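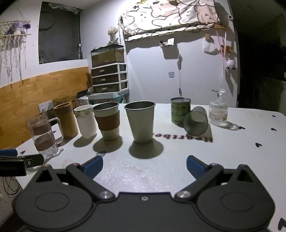
# In Defence of Too Many Cups

I own more drinking vessels than I have friends to hand them to, and I'd like to argue that this is the correct ratio.

The usual advice runs the other way. One mug per person, say the tidy-minded, plus a spare for the plumber. A newsletter I used to get, Chacko, once ran a reader challenge on this very theme, and the winner had cut her household down to 2 mugs. She was congratulated in the comments 192 times. I remember wondering what she did when one was in the dishwasher, and what sort of person she became while she waited.

Line up what you own along the back of a white table and you'll see what I'm on about. A stainless steel tumbler does a job a paper cup can't. A paper cup with green leaves around the rim does a job the tumbler won't stoop to, namely going to the park and not coming home. Then there's the steel cup that has been rolling onto its side since the day it arrived. I've never considered getting rid of it. It holds water perfectly well when it's upright, and I'm not always upright myself.

What does bother me is the cup as a personality. The Drollo people would like me to own a "hydration companion" in a colour that speaks to me. Tosness sells a tumbler with its own carry strap, as though it might otherwise wander off. I don't want a companion. I want tea, and I want my fingerprints afterwards.

Which brings me to the sleeve, the most honest piece of engineering in the whole cupboard. It's a band of brown stuff that goes around the middle of a hot drink, and it has never asked to be charged, registered or rinsed by hand only.

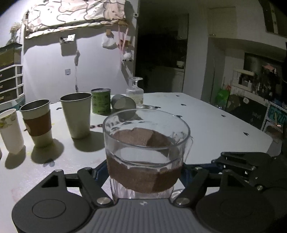

I'm especially fond of a sleeve on a glass mug that already has a handle. Purists will say it's redundant. Purists have evidently never wrapped both hands around a mug in August, in a rented kitchen with a gap under the back door. The handle is for carrying the thing to the couch. The sleeve is for once you've got there.

It also spoils the look of the glass, and I count that in its favour. Good glassware makes people nervous. Put some brown ribbing around its waist and it becomes a thing you can use while wearing a dressing gown.

I did try the other life. I bought the matching set from Cerero, all one shape and one colour, and for a fortnight my shelf looked like a dentist's waiting room. Every guest picked up the wrong drink. With my old lot you could say "yours is the grey one" and the matter was closed.

The set now lives in a box above the fridge. The mismatched ones are back at the front, and I've got my eye on another at the op shop, with a chip in the base and no lid.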